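17th August
By Roscoe Kapoor

The Warneck bench kit came to us in June as two arms, two base plates, a bag of bolts and a short manual. I set it up in our smallest cell and have looked after it since. This review covers the mounting, the cables and the routine care.

Both plates bolt to the front rail of an aluminum extrusion frame. The manual wants 135 mm between the plate and the end of the rail, and I'd follow it. My first try was closer and the elbow kept touching the post.

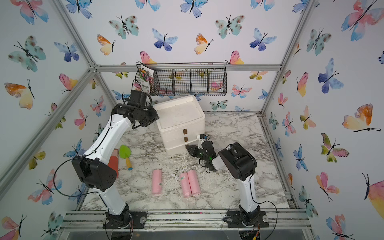 Cables are the weak point. The kit has no clips, so everything ends up in a heap at the front rail unless you buy your own. Leave a loop of slack at the elbow - the manual skips this - and check it every week.

Calibration took me 4 minutes per arm once I knew the menus. The wrist camera has its own routine and is fussier. Run it again any time you take the fingers off. 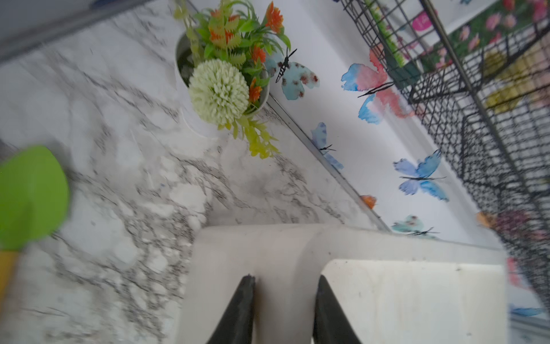

The white housings mark easily. A damp cloth gets most of it, but scuffs stay. Fingers are held by two screws each and can be swapped without removing the gripper. I check those screws every 100 hours and have found one loose so far. Crumbs and grit on the floor are worth brushing out before they get to the base plates.

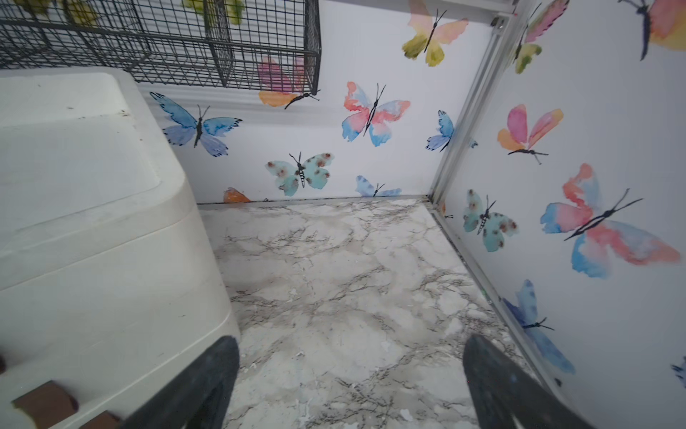
Hiltstead Robotics Workshop - Cell Maintenance Team

Spare fingers shipped in 9 days, which is slow. Fitzgerald Rosenthal on our team still prefers the older Fiadzo arms for their metal covers. I'd buy the Warneck again, with a bag of cable clips in the same order.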